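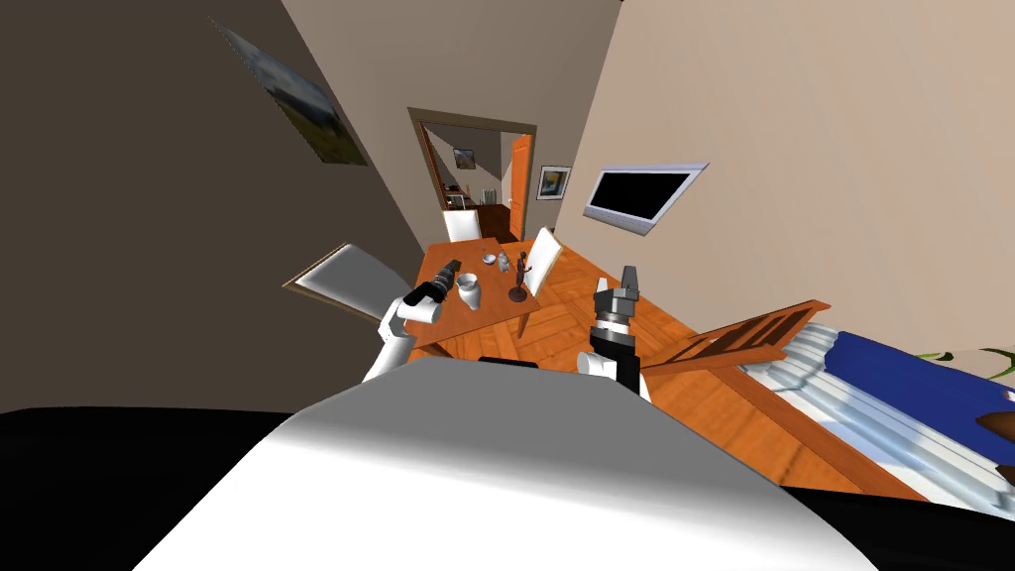

Gilliris is a small film club with a very long memory! We show old films, the ones made before most of us were born, and we show them to anybody who wants to come and sit in the dark for a couple of hours. Silents, musicals, weepies, crime pictures with everyone in hats, comedies that still make a full room howl. If it was made before 1965 and we can get hold of a decent print or transfer, we're interested.

The club was started by Liis Šimkus and Austra Bite, who met in the queue for a late showing of a Swedish silent and missed the last bus because they were still arguing about the ending. (They still disagree. Ask either of them, but leave yourself plenty of time.) The first season was 6 films, borrowed chairs and a projector that hummed louder than the soundtrack. People came anyway, and then they came back and brought their mothers.

We moved into the old Pärn hall three years later and it has been home ever since. The screen is bigger, the chairs have backs, and the hum has gone. What we've kept is the talking. Every film gets a short introduction, never more than eight minutes, and afterwards the kettle goes on and you can stay for as long as you like to say what you thought. We love it when somebody hated the film. Those are often the best evenings.

What we show

A season runs from autumn through to the end of May, and each one has a thread running through it. We've done train films, films with terrible husbands, films set over a single night, and a whole season of second features, the cheap and cheerful ones that used to fill the bottom half of a double bill. That last one was Austra's idea and it was a joy from start to finish. Some of those pictures last barely an hour and pack in more plot than a modern series!

Silents always have live music. Our pianist works without a score, watching the screen, so if you come to both showings of the same film you'll hear two quite different evenings.
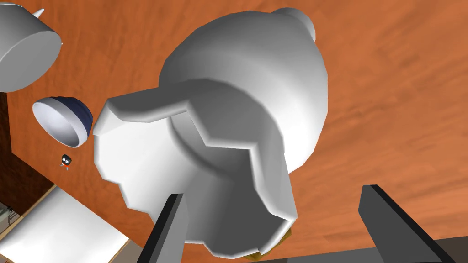 We also run a Sunday-best night to close every season, when people dress for the year the film came out. It's entirely up to you whether you join in. Plenty of regulars turn up in jumpers and have just as good a time.

The library

Behind the hall is our lending library, which Liis looks after. It holds 872 titles on disc and tape, along with old programmes, fan magazines and a shelf of star biographies of very mixed reliability. Members can borrow 3 at a time. There's a notebook by the door where people leave recommendations for each other, and some of the arguments in there have been going on for years. Do add to them.

If you have old cinema programmes, ticket stubs or lobby cards at home, we'd love to see them, even if you want to keep them. We can copy them while you have a cup of tea.

The Brumovano evenings

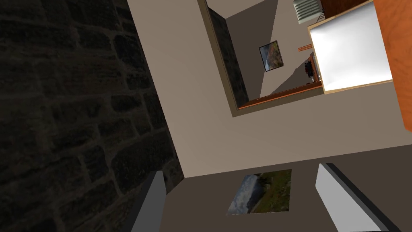 Brumovano is our name for the smaller evenings we spend looking closely at how a film was put together. We take one picture, stop it whenever anybody shouts, and talk about the lighting, the cutting or the sets. Sets are a particular love of ours. A dark stone wall beside a plain beige one, like the two meeting here, is just the sort of corner that can keep us going for half an hour: where would you put the lamp, which side would you stand the villain, and how would all those blocks look in black and white? You don't need to know anything before you come. Half the fun is hearing from someone who has never thought about it before and spots the thing the rest of us missed.

Subtitles for the less common films are prepared with our friends at Kovotico, who share our taste for the obscure and are very patient about late changes.

Joining us

Membership covers the full season, the library and the Brumovano evenings. You can also pay at the door for single films, and under-16s come in free with a grown-up. The hall is step-free from the side entrance, and we keep the front row clear for anyone who needs extra room. Please arrive a little early if it's your first time, so that we can say hello and show you where the biscuits are.

Programmes are on the noticeboard and by the library door. To suggest a film, fill in a slip and drop it in the tin. We read every one of them, including the ones asking for the same Western again.

Page last updated November 2019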